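Drummer wanted — Vellix, Grinville

We're a four piece, indie folk leaning loud. Second album is written, 11 songs, demos done. Old drummer moved away in June. Need someone who can play quiet and knows brushes.

Rehearsals twice a week, evenings, at the Niazi rooms. 30 bucks a month toward rent. Kit is there, bring your own cymbals. Some paid gigs, mostly in Trorthorpe, gas money coverd.

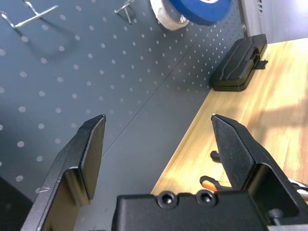
How to apply

Send two clips, phone recordings fine. Tell us what your listening to. Deadline 25 November 2022 — tryouts right after.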